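Pladley Research Support Desk
Ticket: Dose-response export omits vehicle control group
Status: Resolved, monitoring
Product: Clorkivbridge, analysis module
Reported by: Kendra Thibodeau, Lachance Pain Research Unit
Assigned to: Danang Wibisono
Opened: Oct 6, 2024

Description of the problem

The reporting laboratory is preparing a manuscript on topical and oral delivery of a plant-derived anti-inflammatory compound in rats. Paw withdrawal readings were entered in Clorkivbridge between the first and last sessions in July. When the combined export is run, the summary table lists all treated groups but leaves out the vehicle control. The file should contain 900 rows. It contains 676.

The user states that the control readings are visible on screen and can be opened one by one. The fault is seen only in the export. No error message is displayed.

Steps already taken by the user

Logged out and back in. Ran the export in a second browser. Removed all filters. Ran the export for the oral arm only, with the same result.

Entry 1, Danang Wibisono
Confirmed on the support copy of the study. The missing rows all carry the group label "Vehicle". Of the 224 missing rows, 208 have a blank dose field and the remaining 16 have a dash in that field. Asked the laboratory whether the dose for control animals was left blank on purpose.

Entry 2, Kendra Thibodeau
The dose was left blank by our technician, as control animals received the carrier oil alone. This has been our practice on earlier studies and the export has always included them. Please advise before we change any records. The study is under audit lock and changes must be approved by Remedios Aguirre.

Entry 3, Danang Wibisono
Understood. No records should be changed at this time. The export routine was revised in the last release so that rows without a numeric dose are treated as incomplete and dropped. Escalated to Colton Lemieux in the export group.

Entry 4, Colton Lemieux
The cause given above is correct. The revised routine was requested by Gruvine for a study in which a blank dose meant a missed session. It was applied to all accounts in error. A setting named "Keep rows without dose" has been added under Study, Export, Options. It is off for Gruvine and on for all other accounts. Please have the user run the export again and compare the row count.

Entry 5, Kendra Thibodeau
Export run again. 900 rows received, control group present. The mean withdrawal threshold for the control group agrees with our paper records. One further point: the chart of dose against response still starts at the lowest treated dose and does not show the control. 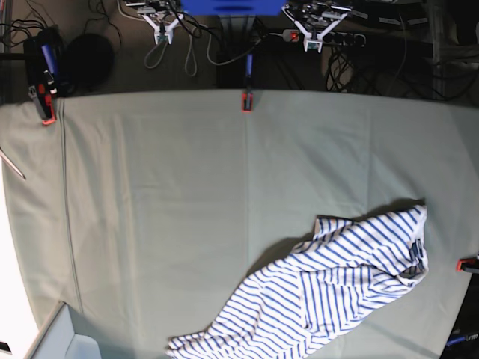 Will the control group appear on the dose-response chart once the new setting is turned on?

The chart draws only numeric doses, so the control group will appear after "Plot blank dose as zero" is also selected in the chart menu. This affects the display and leaves the stored records unchanged.

Entry 6, Kendra Thibodeau
Setting applied. The control is now shown at zero. Remedios Aguirre has reviewed both files and has no objection to their use in the manuscript.

Entry 7, Diane Penner, Support Manager
Laboratories that ran a combined export under the last release are asked to repeat it and to discard the earlier file. Statistical tests based on the earlier file should also be repeated, as any comparison with control would have been left out or drawn from incomplete data. The release notes have been corrected. This ticket will stay open for monitoring until the next scheduled release.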